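Speaker notes: Care of the Norna sandwich cell
Clilent technical afternoon, second session. Slides are held separately. Please keep to the spoken order.

## Slide 1. Title

Good afternoon, and thank you to Clilent for the invitation. The session concerns one cell only, the unit known as Norna, which assembles burgers at a single table with a single arm. I shall cover how the table is laid out, how the gripper is looked after, and one repair made during the winter. I shall not cover the control software, on which a separate paper has been circulated.

Questions are welcome at the marked pauses.

## Slide 2. What the cell is asked to do

The cell receives a bottom bun, lettuce, tomato, sliced meat and a top bun. It is asked to put these together on the tray in the order given on the job sheet. Every item is soft, and most of them vary from one day to the next. A tomato slice from the wide part of the fruit is a different object, so far as the gripper is concerned, from a slice taken near the end.

For this reason the greater part of our upkeep is concerned with position and grip. The arm itself has given very little trouble.

*(Pause. Advance when the room is settled.)*

## Slide 3. The table

The layout is fixed by a paper template kept with the cell. The tray goes down first, lengthwise, with its far end against the pencil mark. The dividers follow, one along each long side. The ingredient holders are then set outside the dividers against the red rods, and the rods are checked against the template a second time once the holders are in place.

Food is loaded last. The container of cabbage and lettuce stands at the far end of the tray, and the slices and buns stand on edge at the sides.
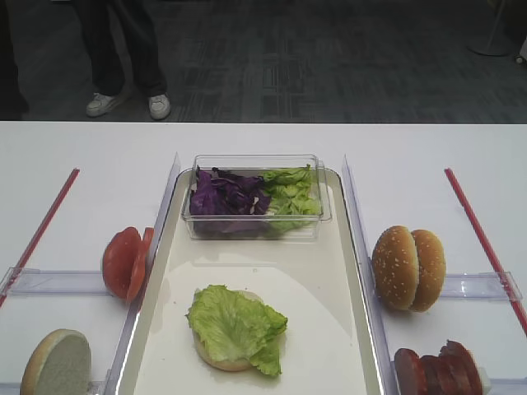
*Slide 3. Station loaded, first leaf on the bun.*

Points to make while the slide is up:

- The two rods run at a slight slant. It is deliberate, and visitors regularly try to straighten them.
- The dividers are clear. Staff new to the cell should be shown where they stand before they reach across the table.
- Buns are loaded on edge so that a finger can pass either side. A bun laid flat must be picked from above, and the Norna gripper marks the crust when it does so.
- The shredded material may touch in the middle of its container. It need not be kept strictly apart.

A correct layout takes nine minutes for one person working from the template. We do not encourage anybody to be quicker.

## Slide 4. Daily checks

The daily sheet is a single side of paper and is signed at the start of each shift. I shall read the main lines.

1. Wipe the table and dry it fully. Holders creep on a damp surface.
2. Look along both dividers from the near end. They should stand upright for their whole length.
3. Press each holder lightly with one finger. If it rocks, take it off and seat it again.
4. Inspect the gripper fingers on their inner faces.
5. Look at the cable loop behind the wrist with the arm in its rest position, then again with the arm at full reach.
6. Run one pass with no food on the table.

Item six is the one most often missed. A supervisor at the Rirnach site now initials it separately, and I would recommend the same practice elsewhere.

## Slide 5. The gripper and the tomato

The tomato step accounts for more stoppages than all the others together. The slice is slippery, it bends, and it leaves juice on the fingers which then affects the step after it.

The gripper closes on the edge of the slice, carries it over the divider and sets it upon the lettuce. It then presses lightly with the fingertips before letting go. The press was added at Rirnach at the request of the operators, who had been doing the same thing by hand.

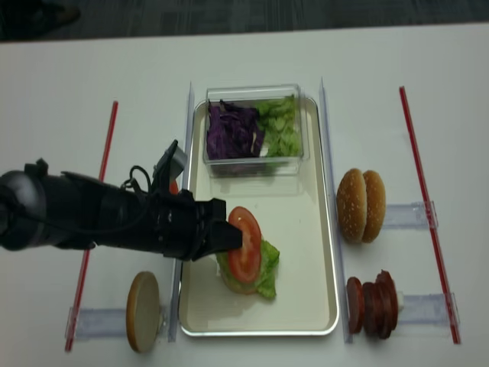
*Slide 5. Fingertips on the tomato slice, over lettuce and bun.*

Setting the height of the press is the most delicate adjustment on the cell. Too high, and the slice stays with the fingers. Too low, and the lettuce spreads and the bun beneath is flattened. We set it with a bun of the day's delivery and not with the plastic dummy, which is firmer than any bun we have been supplied with.

It is of no consequence if the slice settles somewhat away from the centre of the leaf. The written limit is that it shall not overhang the bun.

The small sensor housing at the wrist should be wiped with a dry cloth only. It is angled, and the angle is easily disturbed by a firm hand. If it has been knocked, do not bend it back by eye. Call the duty engineer.

*(Pause for questions. The usual one is whether thicker slices would be easier. They are easier to lift and harder to place.)*

## Slide 6. The December repair

In December the cell began to drop the second slice of tomato. The first was placed properly and the second fell short, sometimes against the divider. The fault came and went over two shifts and was at first put down to the produce.

The order of our investigation was as follows. We changed the supplier's box. We checked the holders on the left side against the template and found them correct. We lowered the speed of the arm to 70 per cent, and the fault continued. Only then were the fingers taken off and examined at the bench under a lamp.

The ridges on the inner face of one finger had filled with dried pulp along their lower third. In its normal position on the arm the finger had appeared clean. The other finger was in fair condition. The effect was that one side of the grip was smooth and the other ribbed, and the slice turned as it was lifted.

The fingers were soaked in warm water with mild detergent, brushed along the line of the ridges and dried. Prosser, who supply the fingers, advised us against any stiffer brush and sent a replacement pair, which remains in the drawer unused. The press height was set afresh after refitting, as it must be whenever a finger has been removed.

Three changes to the sheet followed:

- The fingers are removed for washing at the close of every day on which tomato has been run.
- The inner faces are inspected with a hand lamp, looking up from below.
- The speed of the arm is not to be altered as a first response to dropped slices.

## Slide 7. View from the wrist

This slide is shown without much comment. Draw attention to the ridges on the fingers, and to the two overlapping slices on the lettuce. Those at the back of the room may prefer the printed copy.
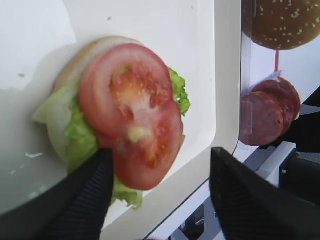

**Rirnach, 2nd May**

*Additional note for whoever gives this talk next.*

The session ran long at slide 6 and the closing section was shortened. I suggest that the list of checks on slide 4 be handed out and not read aloud.

The audience asked about specks on the tray surface. The answer for the present is that the tray is washed between runs and is replaced when a mark can be felt with a fingernail. A mark which can merely be seen is entered in the book and left alone. The wording on the sheet is being revised to say so plainly.

There was also a question on the bracket screws. They are checked weekly, with the power off and the isolator locked, and the driver is kept on its hook at the side of the cell. No thread lock is used. Clilent have asked for this in writing and it should go to them with the revised sheet.

The spare fingers from Prosser ought to be fitted once before they are needed, so that a press height for them is already on record. The duty engineer has the book.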